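Consumer Claims Desk — Case Log
Matter: Unsupported health claims in online product listings
Respondent: Stisia (wellness retail), selling through the Mumetti storefront
Case handler: Snežana Zupan
Opened: March 2020
Status: Closed, with follow-up review

Summary of the complaint

The complainant bought a Stisia "restorative mineral pad" from the Mumetti storefront for $89. The listing stated that the pad "draws out inflammation overnight" and "is clinically shown to restore hormonal balance." The complainant used the pad for 26 nights, noticed no change, and asked the seller for a copy of the clinical work. The seller replied with a discount code. A request for a refund was then declined on the ground that the return window had passed.

The complainant asks for a full refund and for the wording of the listing to be corrected.

Entry 1 — Intake

The complaint was received through the web form with an order confirmation and a copy of the listing text. The attachment holding the seller's email reply could not be opened. The complainant was asked to send it again as plain text and did so the same day. The complaint falls within the desk's scope, as it concerns a specific claim of effect made to consumers at the point of sale.

Entry 2 — First contact with the seller

A notice was sent to the Stisia customer relations address. It asked for three items: the study or studies relied on for the phrase "clinically shown," the date on which the listing was first published, and the written return policy in force at the time of the order. The notice was returned as undeliverable. The address printed on the order confirmation was found to differ by one letter from the address on the company's contact page. The notice was sent again to the second address and an automatic receipt was issued.

Entry 3 — Storefront response

Mumetti confirmed that it hosts the listing and collects payment, and stated that product text is written by the seller. It supplied the listing history. The phrase "clinically shown" was added in the second revision. The first version said only that the pad "may feel soothing after a long day."

Mumetti also confirmed that its own seller terms require written support for any claim relating to a disease, a bodily function or a medical result. It had not asked Stisia for such support when the revision was posted. The storefront agreed to hold the listing from search results until the matter was settled.
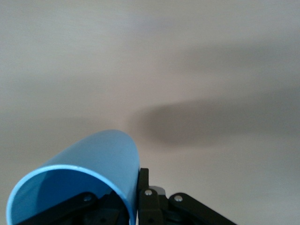 Light surface with shadow.

Entry 4 — Seller's evidence

Stisia provided one document, a four-page report prepared by Sirnby, a product testing firm. The report was reviewed by the case handler and then passed to Dr. Đorđević, the desk's outside reader for health matters. The findings are recorded as follows.

The report describes a comfort survey of 39 people, all of whom had already bought the product. Participants were asked to rate how relaxed they felt in the morning. There was no comparison group. No measure of inflammation was taken, and no hormone levels were tested before or after use. Of those surveyed, 27 said they felt "somewhat" or "much" more relaxed.

Dr. Đorđević's note states that a survey of this type can support a statement about what customers reported. It cannot support a statement that the product treats a condition or changes hormone levels. The note adds that the report itself makes no such claim, and that the words "clinical" and "clinically" appear nowhere in it.

Entry 5 — Seller's reply to findings

Stisia was given the reader's note and ten business days to answer. It replied on the eighth. The company's position was that "hormonal balance" is a general wellness expression which customers would not take literally, and that a short disclaimer at the foot of the page made this clear.

The desk did not accept this position. The disclaimer said that statements on the page had not been reviewed by any public agency. It did not withdraw the statement that an effect had been shown by clinical work, and a reader would have to pass the purchase button to find it. A general disclaimer does not cure a specific claim placed in the product heading.

Entry 6 — Refund

The return policy supplied by Stisia allows thirty days from delivery. The complainant's first message to the seller was sent inside that period and asked for proof of the claim, with the words "otherwise I would like my money back." The desk considers this a timely request. The later refusal appears to have been based on the date of the second message. Stisia agreed to refund the purchase price in full. Mumetti agreed to return the shipping charge as a courtesy.

The complainant was told that there was no need to send the pad back. The refund did not post at first because the card used for the order had expired. A new payment reference was issued and the complainant has confirmed receipt.

Entry 7 — Changes to the listing

Stisia submitted new wording. The first draft replaced "clinically shown" with "lab tested" and was sent back, as the Sirnby report is a survey and does not describe laboratory work. The second draft was accepted. It says that customers in a seller-funded survey reported feeling more relaxed, and it gives the size of the survey. All mention of inflammation and hormones has been removed from the heading, the body text and the search tags.

Mumetti restored the listing to search results after checking the live page against the accepted draft. One older copy of the text was still showing on the mobile version of the page. This was reported and corrected — the mobile page had been drawing on a saved copy.

Entry 8 — Closing notes

The complainant accepts the outcome. No penalty has been sought, and the desk makes no finding on whether the original wording was meant to mislead. The finding is limited to the absence of support for the two claims named in the summary.

Other customers who bought the pad under the earlier wording may write to Stisia directly and should quote their order number. The desk cannot file requests on their behalf but will open a separate case where a request has gone unanswered for thirty days.

Follow-up review of the Stisia product pages is set for April. The review will cover the remaining items in the same range, two of which use similar language about sleep and circulation. Correspondence on this file should be addressed to Snežana Zupan.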